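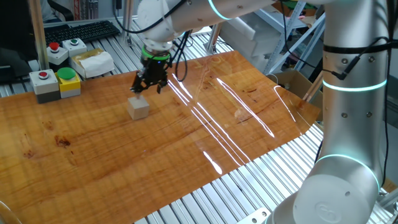

Nuttall Street Reading Program: Progress Report to the Sivico Fund
Period ending February
Prepared by Mairéad Ó Flaithearta

Enrollment
The adult reading program had 169 learners on its books at the end of the period, against a target of 100 in the grant agreement. Most of the growth came from the evening groups, which we moved from 7:30 to 6:00 p.m. after learners told us the last bus was a problem. The morning groups are steady but small.

Teaching
We ran 363 hours of group teaching. One-on-one sessions are not in that figure because two tutors were still keeping them on paper, and we are entering those now. Eight tutors finished the spring training early and have their own groups. The new workbook from Telemero is in use at the beginner level. Learners like the large print. Tutors find the later units jump ahead too fast, so we have gone back to our own sheets for spelling.

Problems
The heating in the back classroom failed twice and we lost four sessions. The landlord has replaced the pump. Attendance dropped in the weeks after the holidays and has only partly recovered in the Stundska Road group.

Budget
Spending is on plan except for photocopying, which is over. We would like to move the unspent travel money to cover it and will send the change form separately.

Next period
Open a second beginner group at Stundska Road.
Finish entering the one-on-one records.
Hold reading assessments for all learners who started in the fall and send you the results with the next report.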